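Brenow project, part 2 - working rules for the hand-held grippers. Ada Tedesco, April draft.

Most of our 156 bad recordings came from people doing things differently, so we wrote rules. Short ones, they get read.

## Rules

1. Finger pads checked before every session. Wipe, dont scrape.
2. Markers stay uncovered - no tape, no sleeves over them.
3. Stop after 26 recordings and swap over. Tired hands get sloppy.
4. Two people at one table - agree who moves first. Keep the wooden piece between both fingers before lifting your arm.

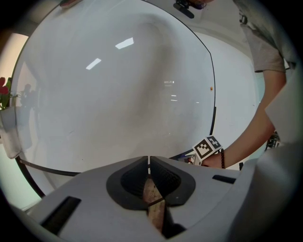

5. Log faults straight away, in the Hillivari sheet.

## Still to do

Rule 3 needs testing properly. Rule 5 mostly ignored so far.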